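Atidham > Storage > Gallery > Gray Bins

Gray Bins, Sorting Bench

Set 4 covers the open rectangular bins used for mixed small items at the Tondow store room. Bins stay in service until a wall splits. Scuffing is logged and left alone. Notes by Dagim Feyisa, 09/04/2021.
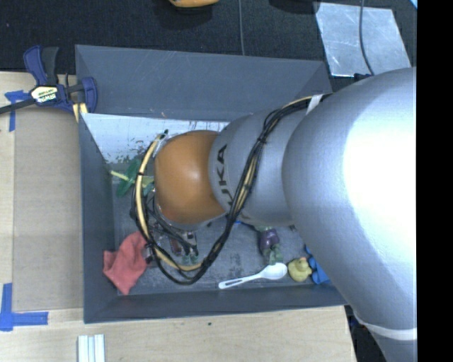 Bin 30, assorted items. Sloping matte sides, light scratches on back wall, floor worn.

Related galleries
Shelf Labels, Drorketti
Lids and Dividers
Bin Repairs, May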